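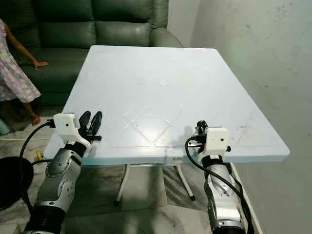 Mounir Mahrous wrote to us in June: he had used the Indeck folding table through two summers of market stalls and wanted a second one, but only if the leg lock was still the old push-button kind. It is. The lock hasn't changed, and parts for the older version still fit.

Indeck Square Folding Table
Sold by Zudow

A square table for meals, card games, craft work or an extra place to put things when company comes. The legs fold flat against the underside, so the table will store behind a door or under most beds.

Details
Top: white, thick rounded edge
Legs: white metal, black foot caps
Weight limit: 104 kg, evenly spread
Warranty: 3 years
Item number: 121

Setting up
Lay the table face down on a blanket. Swing each leg out until the button clicks, then turn the table over with a person on each side. Check all the buttons before you load it.

Care
Wipe with warm water and dish soap. For coffee or rust marks, use baking soda paste and leave it for 3 minutes before rinsing. Don't use scouring pads — they dull the finish. Hot pans need a trivet.

Spare parts
Foot caps and lock buttons are sold singly. Give the item number when you order. Caps for the Brindia bench are a different size and won't fit.

Delivery
Ships flat in one carton. Returns are accepted unused, with the carton.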